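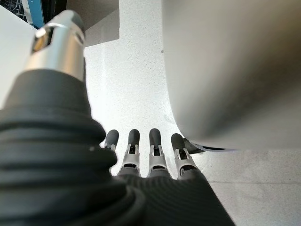

The Manipulation Practicum at Lisulgate opens its second project period in November, and the assignment for all teams is the approach and closure on large curved objects. The department asks that discussion of the assignment be kept in this thread so that every team has the same information. Teams are reminded that the approach is graded separately from the grasp. At the moment of evaluation the four fingers are to be open and slightly apart, with the fingertips in front of the lower curve of the object and the thumb raised on the opposite side, so that the object lies in the gap between them. A hand that reaches this position and then fails to hold will still receive the approach marks. A hand that holds the object after pushing it across the counter will not.

Posted by practicum_office
Lisulgate Engineering Forum > Student Projects > Manipulation Practicum

----

bench2_lead
Reply 1

Thank you for the notice. Our team requests clarification on one point. The handout states that the fingers must be "open" but gives no joint values. In the previous period, two teams were marked down for opening too far and one was told that its opening was too narrow. We would prefer a number.

----

practicum_office
Reply 2

No joint value will be issued. The correct opening depends on the object, and selecting it is part of the assignment. The evaluators will ask each team to state its chosen opening in the project log before the run begins. A team that states a value and keeps to it will not be marked down for the value itself, provided that no finger touches the object before closure is commanded.

----

tern_and_gull
Reply 3

I must respectfully disagree with the separation of the approach marks from the grasp marks. I took this course last year, when the two were scored together, and I believe that arrangement was sounder. A good approach is one that leads to a good grasp. If the hand arrives in a textbook position and the object then slips out, the position was wrong for that object, whatever it looked like. Under the present rules a team could collect half of its marks by learning to park the hand.

----

oddparity
Reply 4

With respect to the previous poster, the old arrangement had a serious fault. Our team lost an entire project period to a worn thumb joint. Our planning code was correct and was later used by another team without changes, yet we received almost nothing for it because the thumb would not close with enough force. Students should not be graded chiefly on the mechanical condition of shared equipment.

----

tern_and_gull
Reply 5

That is a reasonable complaint, but it is a complaint about maintenance. The remedy is to repair the thumb. Changing the scoring leaves the next team with the same worn joint and less reason to report it.

----

practicum_office
Reply 6

Both positions were considered when the scoring was revised. The revision will remain in force for this period. Written comments may be submitted through the course page and will be reviewed before the spring handout is prepared.

----

mkd_premidska
Reply 7

I am writing on behalf of the exchange students from Premidska, who are joining the practicum for the first time. We have three questions.

Is the wrist view the only view we may use in planning, or may we add a fixed overhead view?

May the team move the object before the run, or must it stay where the evaluators put it?

Our home laboratory uses the Bach control library. Is it permitted here?

----

practicum_office
Reply 8

Welcome to the practicum. The answers are as follows.

The wrist view is the only view permitted during graded runs. An overhead view may be used in practice sessions, but teams that rely on it should expect difficulty on the day.

The object stays where the evaluators place it. Teams may ask for it to be wiped down.

Bach is permitted. Please record the version in the project log, and confirm with the bench supervisor that the force limits have been set before the arm is powered on.

----

bench2_lead
Reply 9

A practical note for the Premidska students. From the wrist, a pale object on a bright counter is difficult to separate from its background. Our first segmentation attempt treated the counter and the object as one region, and the planner tried to place the fingers inside it. We obtained better results by searching for the dark line at the base of the object and working upward from there. We also mask out the hand itself, as the sleeve and the thumb take up a large part of the view.

----

oddparity
Reply 10

I can confirm the advice about the base line. I would add that the speckle in the countertop causes trouble for edge detectors with default settings. A modest blur before detection was sufficient in our case. Our log contains 1552 recorded approaches, and the false edges nearly all came from the counter.

----

tern_and_gull
Reply 11

A blur will also soften the base line, and the base line is thin to begin with. I would advise new teams to leave the picture alone and fit a curve to the side of the object. The side is broad and smooth, and it is the part the fingers must go around in any case.

----

oddparity
Reply 12

We tried curve fitting. The side of the object is so close to the lens during the last part of the approach that it goes out of focus, and the fitted curve drifted toward the hand. It may work at a greater distance. I would not trust it at the end.

----

bench2_lead
Reply 13

Our team uses the curve at a distance and the base line when near — the change takes place at a fixed arm position. It is not elegant, and the handover needs care, but we have had no contact before closure since adopting it.

----

mkd_premidska
Reply 14

Thank you all. We will test both methods. May we ask whether the Revness fixtures are available for practice, or only for graded runs?

----

practicum_office
Reply 15

The Revness fixtures are available in practice sessions at bench 2 only. Please return them to the cabinet in the order shown on the door. Sign-up for practice opens at noon on the course page, and a team may hold no more than 2 sessions at one time. Requests for additional sessions should be sent to the office by message and not posted in this thread.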